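4. Measurement of speed stability in belt-driven turntables

4.1 Test units and belts

The turntables used in this part of the study were the Sekow and the Orier, both of which drive an outer platter from a small motor pulley through a flat rubber belt. The Sekow uses a synchronous motor fed directly from the line supply. The Orier uses a DC motor with an electronic speed control. Both were run at 33 1/3 rpm throughout, with the original platter mat in place and the dust cover removed.

We collected 49 belts. Of these, 11 were new and had been stored flat in sealed bags. The remainder came from service returns supplied by Clomska and had been in use for different lengths of time. Where the service record gave no installation date, the belt was kept in the sample but left out of any analysis in which age was a variable. Belts with visible cracks or a broken joint were rejected before numbering.

Each belt was wiped with a lint-free cloth, dusted lightly with talc, and wiped again. The inside length was then measured on a two-pin gauge under a fixed hanging load. The gauge was checked against a steel reference loop at the start and end of each session. Thickness was taken at four points along the belt, and the difference between the largest and smallest reading was recorded as the thickness spread. We chose the spread over the mean because a uniform change in thickness moves the average speed, which the user can often correct, while a local change passes over the pulley once per belt cycle and produces a periodic error.

4.2 Signal path

A test record carrying a 3150 Hz tone was played from the outer band. The cartridge was a moving magnet type mounted in the same arm for all runs on a given turntable, with tracking force set to 2 g and checked before each belt was fitted. The output passed through an Orier phono stage and was digitized by a Clomska interface. Equalization has no practical effect on the measurement, as the tone occupies a very narrow band, but it was left in the chain so that the noise floor would match that of normal use.

Record centering was a larger concern. An off-center spindle hole produces a frequency shift at the rotation rate of the platter, and this shift can easily be mistaken for a drive fault. The hole in the test record was enlarged slightly, and the disc was adjusted by hand until the side-to-side movement of the headshell could no longer be seen through a low-power magnifier. A clamp then held the disc in position. The disc was not removed between belts. The residual component at the rotation rate was treated as a property of the setup and subtracted during analysis, following the method of Đinh.
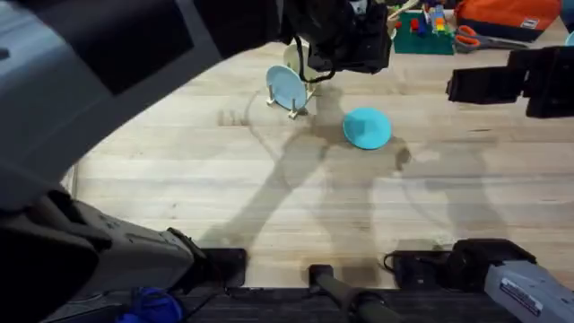
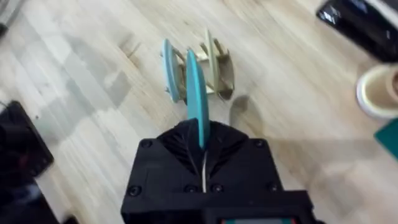
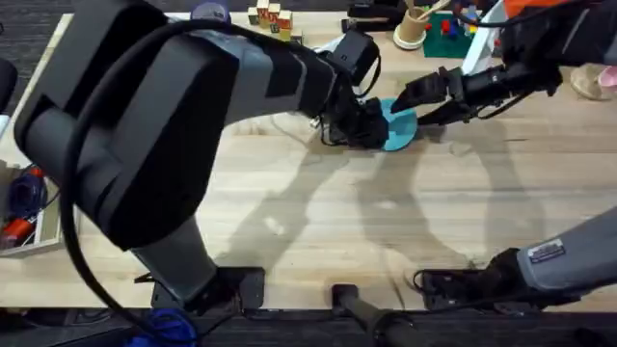
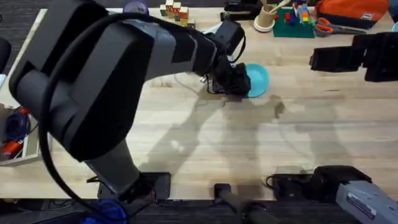 Figure 4. Black robot grippers: above a light wooden tabletop (first, third and fourth images) and at close range with a single teal finger (second image).

4.3 Procedure

Each belt was fitted with the motor off and turned through several platter revolutions by hand to settle it on the pulley crown. The motor was then started, and the turntable was allowed to run until the speed drift over successive platter turns had fallen below the resolution of the analysis. New belts took longer to reach this state than used ones on both turntables. Two recordings were made, the belt was taken off and refitted, and two more were made. Refitting proved to be necessary. In early trials the difference between fittings of the same belt was in several cases larger than the difference between belts, and the cause was traced to twists left in the belt when it was passed over the pulley in a hurry.

The order of belts was randomized within each session. The person fitting the belts, Shaimaa Morsy, worked from numbered bags and had no access to the service records until all recordings had been completed. Room temperature was logged at the start and end of each run, and runs in which the two readings differed by more than one degree were repeated. The December session was affected by the building heating, and all of its recordings on the Sekow were discarded and made again.

4.4 Analysis

The recorded tone was demodulated to give instantaneous frequency as a function of time. The result was divided by its mean, which removes any fixed speed error, and then weighted with the usual curve for wow and flutter. Both the weighted and unweighted values were kept. The weighted value is the one printed in product literature and is useful for comparison, but the weighting reduces slow variations, and the belt cycle falls in the region where this reduction is strong.

To separate the sources, the unweighted signal was transformed and the lines belonging to the platter, the belt and the motor pulley were identified from the known diameters and the measured belt length. The belt line was read directly from the spectrum. Where a harmonic of the belt line fell close to the platter line, the recording was extended so that the two could be resolved. This occurred on the Orier only, which has the longer belt path.

Belt slip was estimated from the ratio of pulley speed to platter speed. Pulley speed was taken from an optical mark read by a sensor fixed to the plinth. The sensor bracket on the Sekow touched the motor housing in its first position and added a faint line at the line frequency to every recording. The bracket was moved outward, and the affected runs were repeated with the same belts in the same order.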